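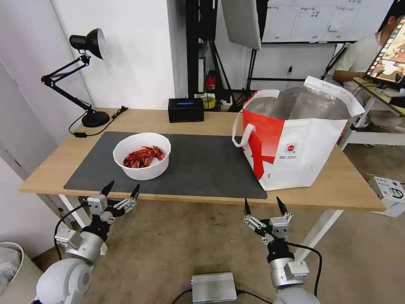 Lachlan Wihongi wrote back within the hour that he wouldn't touch the gripper settings yet, that a right hand which closes late while the left one closes on time is nearly always a cable or a zero offset, and could we please send the homing values for both sides before changing anything else.

Ticket: right gripper closes late, sometimes stops short
Cell: Clutunano bench, two arms
Status: closed
Opened by: bench operator, day shift

Original report

Right gripper lags behind the left when both get the close command together. It was hardly noticeable in November. Now it is bad enough that the right fingers are still moving when the arm starts to lift, and the item slips out or gets dragged along the mat. Opening is fine on both sides. Left gripper has no trouble at all.

The task at the moment is food packing, bowl to insulated bag. The slip shows up most when the right hand has to hold the rim of the bag.

Already tried: restarted the control software, power cycled both arms, wiped the black fingertips on both grippers. No change.

Update 1, operator

Homing values as asked. Left gripper reads 2 counts open, right gripper reads 73. Both were homed with the fingers fully open and nothing in between. I repeated it after a cold start and got the same numbers.

Update 2, Lachlan Wihongi

73 is too far off. Left is normal. The limit in the Derkach setup sheet is 12, and past that the controller slows the close because it thinks the fingers are nearer to contact than they are. That would explain the lag. It doesn't explain why it stops short, so there may be two faults.

Please check in this order and write down what you find before you fix it:

1. Power off at the wall. Wait for the indicator on the supply to go out.
2. Follow the right arm cable from the wrist back to the supply. Look for a tight bend or a place where it rubs.
3. Check the small screws on the finger links, right side first, then left for comparison. Finger tight is not enough. Use the short driver and stop when it stops.
4. Move the right fingers by hand through the full range. They should feel the same all the way.
5. Power on, home both, send the numbers again.

Don't run the re-zero routine until step 5 is done. It will hide a loose link.

Update 3, operator

Steps 1 to 5 done.

Cable: one tight bend close to the wrist on the right arm. Jacket not cut. I let out more slack so it makes a wider loop.

Screws: one on the outer link of the right gripper turned almost a half turn before it seated. The rest were tight. Left side all tight.

By hand: there was a soft spot near the closed end on the right before I tightened the screw. After, it felt even.

Numbers after homing: left 2, right 31. Better but still over the limit. The lag is shorter. It has not stopped short since, but I only ran it a few times.

Update 4, Lachlan Wihongi

Good, the screw was the stopping short. Take that one out again, clean the thread, put on a small drop of the medium thread locker and let it sit overnight. Don't use the strong one, the links have to come off for service.

After that you can re-zero. Both arms, not only the right, or the two sides will be matched to different starts. Fingers fully open, arms at rest, nothing touching the tips. Save the old file first under a new name. The last time this was done at Gatden the old values were overwritten and we had to do the whole cell from scratch.

Update 5, operator

Thread locker on, left overnight. Old file saved. Re-zeroed both sides this morning.

Left 2, right 4.

Ran 1,000 open and close cycles on both grippers with nothing in them, then homed again. Same numbers. Then ran the packing task at half speed and at normal speed. Right hand closes with the left as far as I can tell by eye, and the log agrees. No slips on the bag rim.

One question. The right gripper is a little louder than the left at the end of the close. It was like this before the fault too. Leave it?

Update 6, Lachlan Wihongi

Leave it. If it gets louder or the number goes over 12, reopen this ticket and don't start a new one, so the history stays in one place. Birelmont can supply a spare finger link set, and I've asked for a pair to keep on the shelf.

Please add the right outer link screw to the weekly check, and look at the cable loop at the same time. Slack tends to creep back toward the base when the arm works low for long periods.

Update 7, operator

Added both to the weekly sheet. Marked the screw head with a paint line so any turn will show. Closing.

Closed 1 February 2019
Cause: loose link screw, right gripper; zero offset out of limit
Parts used: none
Follow-up: spare link set on order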